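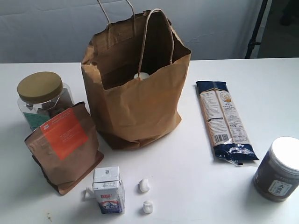

I bought the Prukano shelf unit in October, after my old kitchen cupboard lost its second door. It has 4 shelves, a steel frame and a width of 60 cm. The delivery came in one flat box, very heavy, so please ask a neighbour to help you on the stairs.

The assembly is simple but the instructions are small and grey. I had to use my phone light to read them. All screws were there. One hole at the back did not meet the frame, and I needed to push hard with my knee.
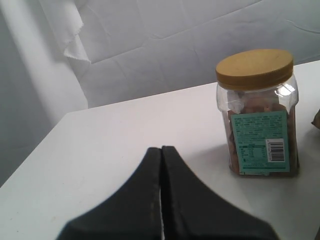
What I like most is the depth. Jars and packets stand in two rows and I can still reach the back row without taking everything out. The lowest shelf is high enough for big bottles. At 166 cm the top one is also fine for me, but my mother needs a stool.

I like less the feet. They are plastic and you cannot adjust them, so on my old floor the unit moves a little when I take something heavy. I put folded card under the left side. Also the white paint shows every drop of oil.

I looked at the Brandermont model too, but it was wider than my wall allows. For a small kitchen I would buy Prukano again. I give 4 stars of 5.

Written August 29, 2019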